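Small Things on the Work Table: How I Keep Them

Tips sent by our readers, November

I have a work table where I fix, sort and pack small things, and for years it was always full. Now I follow a few simple habits, and I write them here in case they are useful to somebody.

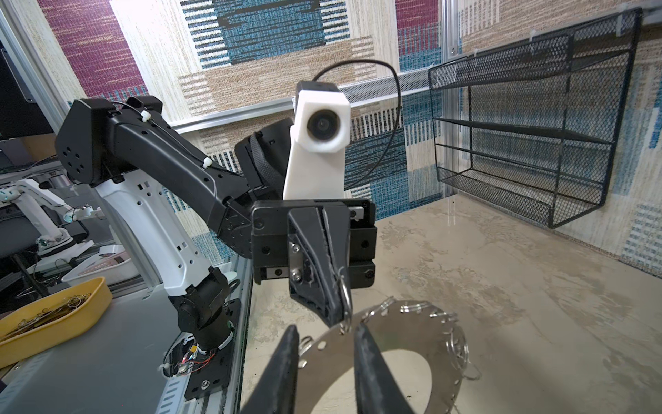
Clips are the worst, in my opinion. They go on the floor, under the mat, in the shoes. My first rule is that every kind of clip has one open tray, and the tray must have a strong colour. A yellow one with the gold-coloured paper clips in a pile is easy to find on a grey table, even at 6 in the evening with bad light. A bigger basket can stand behind it for everything else.

Rings and anything with a hole I prefer to hang — a hook costs very little.

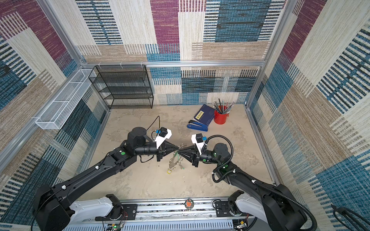

By Judite Veloso
Reader tips, Flultbridge

If you have a metal ring with little hooks, put a coloured tag on it. Without the tag it looks like all other metal in the drawer.

Pencils need a heavy cup with a wide mouth. Books I lay flat, with a label in the corner, so I can read it from my chair.

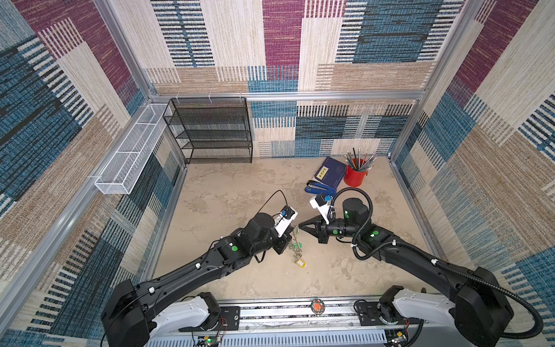
Mesh shelf in the corner, pencils in the red cup.

Before you fill a shelf, leave it empty for 2 days and notice what you reach for. Put those things on the middle levels.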